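**Four fingers or two for board work? Trying both in sim before I buy anything**

*June 2025, in Grippers & End Effectors*

---

**solderwick**

Hi all! Long-time reader, first big post. I've been having a ridiculous amount of fun comparing grippers in simulation and I need people to argue with.

The job is working on a small electronics unit: a green circuit board sitting in a gray metal housing, screws here and there, not much room to get your fingers in. I want one gripper that can hold a cylindrical part close to the board without bumping everything on it. My two candidates are the Memolau hand, which has the blocky black fingers, and the Grellell parallel linkage, which is the one everybody at our shop already knows how to fix.

I gave each one 17 attempts at the same move from the same start pose. Memolau finished 8, Grellell finished 6. So close! I really thought the simpler one would run away with it. Same controller for both (Baloch, stock gains), and I moved the view down near the wrist because I wanted to know what a wrist camera would have to deal with.

---

**tall_bracket**

Nice project! But 8 vs 6 out of 17 is a coin flip. I wouldn't pick a gripper on that. Run a few hundred each overnight, it's sim, it costs you nothing but a warm room.

Also, can we see the views? "Down near the wrist" can mean a lot of things, and half of these comparisons are really camera comparisons.

---

**solderwick**

Fair, and yes, the overnight run is queued up. Wrist-side views, one after the other:

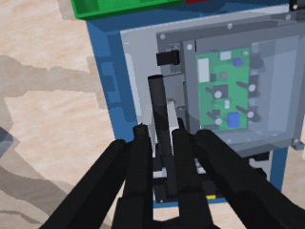
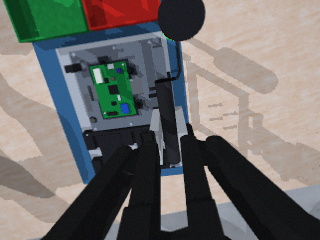 *Both renders: gripper coming in from the bottom, green board ahead of it. The blue tray and the cylinder between the fingertips are in the second one.*

What I love about the second one is how much you can read off it. The light gray pads on either side of the cylinder stand out so well against the black links! If I were training anything on pixels I'd want that contrast for free.

---

**tall_bracket**

Okay, those are good. And I'm sticking to my point: they're too different to compare. The first one looks at the enclosure head on and the fingers are spread right across the bottom of it. In the second you've got a lot more bare wood around the tray and the linkage takes up the lower part. If your success check or your policy uses that view at all, you're testing the view.

---

**mossgear**

I'm going to disagree with tall_bracket a little. The success check should come from sim state, and if it does, who cares what the camera sees? solderwick, which is it?

The thing I'd worry about is clearance. Look at the linkage bars in the second render, the outer ones slant way out to the left and right. We ran a Grellell on a real bench for two years and it was great until we had to work next to a wall. Then the bars hit before the pads got anywhere. Your housing has raised edges, so you'll meet that problem too.

---

**solderwick**

Success check is pure sim state, pose of the part plus contact. No pixels in it. The moves are scripted as well, so the view only matters for my own eyeballs at this point.

Clearance is a great point and I hadn't logged it! I've been counting failed moves without saving which link touched first. Adding that tonight.

---

**dry_run_dan**

Put matte black fingers in front of a matte black part on a real camera and you'll have a bad week. In the first render the rod between the fingers is black too, and I had to look twice to see where it stopped and they started. Real lighting is a lot less kind than that. I'd put colored tape on the fingertips before I spent a dime on a fancier gripper.

---

**mossgear**

Tape, yes! Cheap and it works. We used bright orange and replaced it every August when it got gummy.

---

**tall_bracket**

Fine, if it's state-based I take back the camera complaint. I do not take back the sample size complaint.

One more thing to try: the stock Baloch gains are pretty stiff. Soften them near contact and run both grippers again. When we did that with the Hotivum arm, our worst gripper jumped ahead of our favorite, and I had to eat some words in a meeting.

---

**solderwick**

Oh, I want to see that so badly. New plan: a few hundred runs each, stock gains and soft gains, first-contact link logged, tape colors modeled on the fingertips for the wrist view. Some 2 hours per batch on my machine, so give me a couple of nights.

I'm still rooting for the Memolau. More fingers, more chances to save a bad grasp!

---

**mossgear**

More fingers, more things to catch on a connector. Post the contact logs when you have them, I'd like the raw file if you don't mind sharing.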